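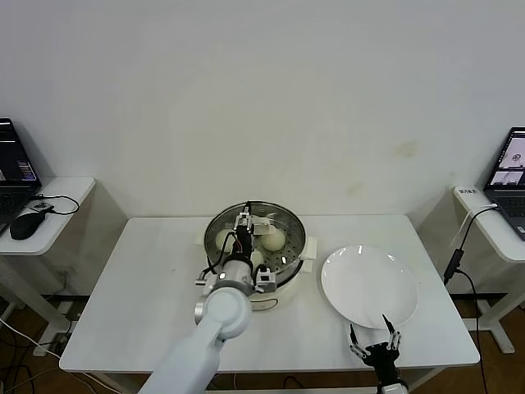
So the interior minister says the police watch list has 503 names on it, and we're supposed to nod and move on. Sorry, no! Back in February his own deputy told parliament it was almost 4000. Which is it, and who got dropped? Mirjam Schwaiger asked exactly that and got a shrug.
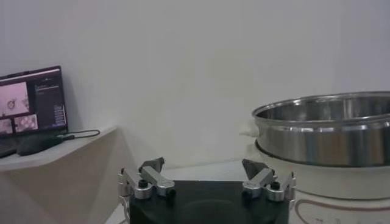
An open laptop and a white electric cooker.

I don't care which party you vote for (mine has been useless on this too). Publish the rules for getting on that list, and for getting off it.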